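Is That Really True? How to Check a "Fact"

Somebody at school tells you that people swallow eight spiders a year in their sleep. Somebody else says goldfish forget everything after three seconds. Your uncle says you lose most of your body heat through your head. They all sound very sure.

Should you believe them?

Maybe. But I wouldn't, not straight away. All three of those have been passed around for years, and all three are wrong or badly mixed up. Goldfish can be trained to come for food at a certain time of day, which is hard to do if you forget everything in three seconds. Your head loses heat at much the same rate as any other bare part of you. As for the spiders, no scientist has ever sat up all night beside sleeping people and counted.

Being sceptical means wanting a good reason before you believe something. It's different from saying "no" to everything. A person who says "no" to everything hasn't checked either.

Why do wrong facts spread?

Mostly because they're fun. "Goldfish have quite ordinary memories for a small fish" is a boring thing to say at lunch. The three-second version gets a laugh, so people repeat it.

Wrong facts also spread because they get copied. One website says it, a second website copies the first, and a quiz book copies the second. Now it looks as though three different places agree. They don't. It's one place with two echoes.

And some spread because somebody wants to sell you something. Watch out for those.

The trouble with big numbers

Numbers make a sentence sound as if somebody did some work. Have a look at these two.

Ants are very strong.

Scientists tested 2594 ants and found they are very strong.

The second one feels truer, doesn't it? But I made that number up while writing this page. It took me no time at all. A number is only as good as the counting behind it, so you're allowed to ask who counted, what they counted and how they did it.

Here's another. Say a company called Zunumus sells a breakfast cereal, and the box says "4000 kids can't be wrong!" Wrong about what? Did they say it was tasty, or healthy, or just that it was better than no breakfast? Were they asked before or after they got a free box? And of course 4000 kids can be wrong. Long ago, nearly everybody thought that heavy things always fell faster than light things, and they were wrong as well.

Small numbers can be tricky in a different way. If I ask two people whether they like liquorice and both say yes, I could write "100 per cent of people like liquorice!" It's a true report of a silly survey.

"Up to" is a sneaky pair of words

Imagine a pair of Tromow running shoes with a tag that says "Run up to twice as fast!" Read it again slowly. "Up to twice as fast" includes twice as fast. It also includes a tiny bit faster, and some people would say it includes no faster at all. The words don't promise you anything, but your brain hears "twice as fast" and gets excited.

Other words to slow down for are "may help", "natural", "experts say" (which experts?) and "as seen online". Plenty of poisonous mushrooms are natural.

Two things happening together

Ice cream sales go up in summer. So do sunburns. Does ice cream cause sunburn?

Of course not. Hot sunny weather makes people buy ice cream, and it also makes them stay outside too long without a hat. Two things can go up together without one causing the other. That one is easy to spot. It gets harder when the claim sounds sensible, like "kids who own more books get better marks". Do the books do it? Or is it having grown-ups around with time to read to you? You can't tell from that sentence on its own.

Keep your own list 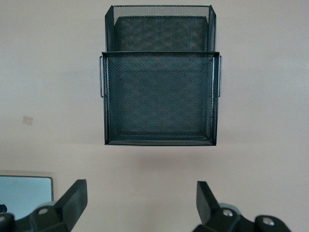
Checking facts is easier if you write them down first, because by dinnertime you'll have forgotten half of what you heard. Use a scrap of paper for each claim. Write what was said, and who said it or where you read it. Then put all your scraps in one spot where you'll see them. A shoebox is fine, and so is a wall organiser made of black wire mesh, with a lower pocket in front and a taller one behind. The front could be for claims you haven't checked yet and the back for ones you have. Start in September if you like and see what your favourite myth is by the end of term.

To check a claim, try to find where it started. Keep asking "and where did they get it?" until you reach someone who looked, measured or was there. If you keep going around in circles, be suspicious. Your librarian is very good at this and will probably enjoy being asked.

Some of your scraps will never get an answer. Write "don't know" on them. "Don't know" is a perfectly good answer and grown-ups should use it more.

Now check me

You've just read a whole page by somebody you've never met. I told you about goldfish and body heat, and I sounded very sure. Did I tell you where I got it? No, I didn't. So pick one thing from this page, colour or underline it if you've printed it out, and go and find out whether I was right.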